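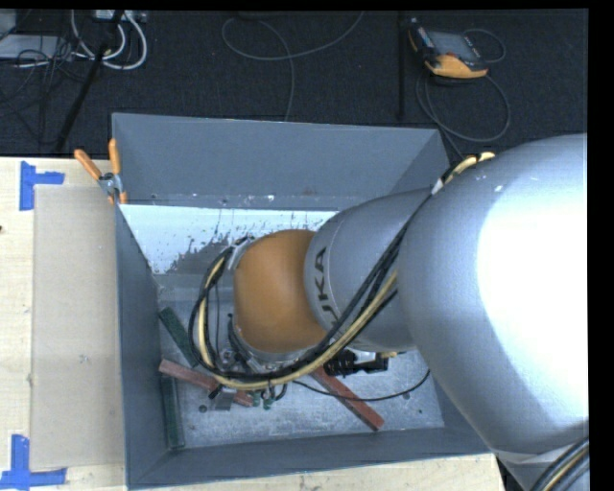
Bin-picking cell budgeting

Bin-picking cell budgeting is the practice of estimating, scheduling and approving the purchase of a robot cell that takes parts out of an open container. It covers the arm, the gripper, the bin and its mounting, cabling, software, guarding, training and spare parts. The term is used mainly by small manufacturers and teaching workshops buying a first or second cell.

Scope of the estimate

The arm is normally quoted with its controller and teach pendant. Most other items are quoted separately, often by different suppliers, and an estimate that lists only the arm is considered incomplete. In the planning method published by the integrator Troltska, the arm and controller are expected to take up no more than 67 percent of the total. The rest is divided among tooling, fixtures, installation and a reserve.

Cable dressing is a common omission. Power, signal and air lines to the gripper must follow the wrist through its full range, and a bundle that is too short limits the reachable poses inside the bin. A bundle that is too long can snag on parts or on the bin walls. Replacement sets are usually ordered with the arm.

Trial phase

Many buyers run a trial before the guarding is ordered. Trial layouts use temporary fixtures: spring clamps, tape marks for bin and tray positions, and plain blocks in place of production parts. The Salazar workshop in Giltport allows 30 working days for this phase and does not release the guarding order until it is closed. Its trial records note the lowest pick height, the nearest pick to each wall, and any pose in which the wrist housing comes close to the rim.

Payload and reach

Payload is calculated from the part, the gripper, the flange adapter and the portion of the cable bundle carried by the wrist. Reach is measured to the far bottom corner of the bin — not to its center. Oversizing the arm raises the cost of the base and the floor anchors.

Sostthorpe worksheet

The Sostthorpe worksheet, drawn up by Chunhua Lei, is a costing form with 79 lines. Of these, 69 are one-time costs and the remainder recur each year, including service visits, software licenses and gripper wear parts. A revised form is issued each March.

See also: End-of-arm tooling; Machine guarding; Payback period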